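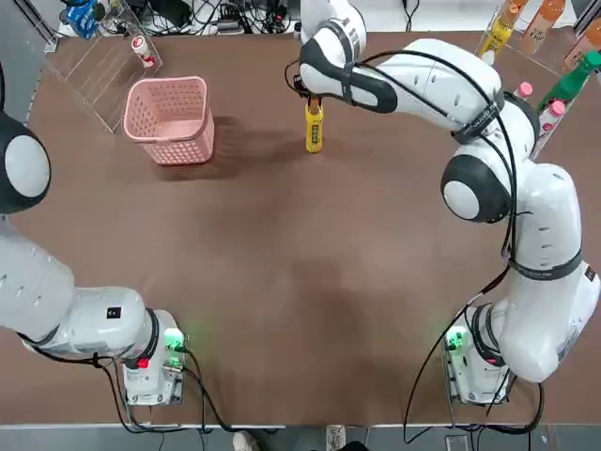 Chapter 4
The Audience Comes Back Every Year

Every theatre company that lasts long enough ends up with a show it can't get rid of. It might be a pantomime, a nativity with one decent song in it, or a comedy about a flooded caravan park that was meant to run for a fortnight. In Findville it was The Lamplighter's Goose, which opened one June to fill a gap in the calendar and has been filling it ever since.

This chapter is about the annual production: why companies put one on, why families keep buying tickets to a story whose ending they could recite in the car, and what happens to the people who have to perform it. Chapter 3 dealt with new work, where the worry is that the audience won't understand what you're doing. With an annual show they understand it perfectly, and they will let you know if you've moved the goose.

The Findville Playhouse seats 400. Its first Goose was directed by Lindsay Fairweather, who disliked the script and said so in the program. The cast was small, the snow was shredded paper, and the second act ran long enough that several grandparents had to be woken for the bows. It sold well. Fairweather agreed to do it once more, as a favour, and kept doing the favour for most of her working life.

By her third season she had noticed something that will come up again in this chapter. The parts of the evening people mentioned in the foyer were seldom the parts she had worked on. They talked about the bell before the doors opened, the man who sold barley sugar on the stairs, and the moment when the lamps went out and a child somewhere up the back always yelled. When she cut the bell to save time, she got letters. When she cut eleven pages of dialogue, she got none.

We will call this the outing, to keep it separate from the play. The play is what happens on the stage between the lights going down and coming up again. The outing starts when somebody's mum says to find your good shoes, and it finishes in the back seat on the way home, usually asleep. Students who want to be directors tend to find this a bit insulting. Give it time.

The outing also explains why so many adults remember going to a show and can't tell you much about it. Jennylyn Pangilinan saw the Goose as a child and later played the Widow in it for nine seasons. In rehearsal she discovered that the scene she had loved best, with the ghost in the pantry, wasn't in the script and as far as anyone could tell never had been. She thinks she may have got it from a cartoon. She still looks for it.

Buildings do some of the remembering too. An old theatre with a bit of history will impress a ten-year-old who has no idea what the history is. The Kolář Theatre in Mekeck has a balcony that was closed after a quarrel between two families, and every school group wants to know which seat it started in. Libor Šťastný, who ran the house for years, used to point to a different one each time. His successor, Matúš Kratochvíl, put up a sign with the correct seat on it and reports that interest has fallen away.

Then there is the question of change. Leave an annual show alone and it goes stale, mostly for the cast. Fiddle with it and you are spoiling someone's tradition, even if they have only been twice. Most directors settle on changing something small each year and hoping it passes for improvement. Section 4.3 follows Žofie Slanina through her first season in charge of the Goose, when she replaced the painted moon with a better one and spent the interval apologising for it.

Before you read on, write half a page about a show you were taken to when you were young. Put down what you wore, who drove, what you ate and where you sat, and leave the plot until last. Then ask someone who was with you to do the same, and don't compare until you've both finished. Keep the two pages. You'll need them for the exercise at the end of 4.2, and possibly for settling an argument.

Contact: Flumimum Educational Press, Schools and Colleges Desk | © Flumimum. All rights reserved. | Back to top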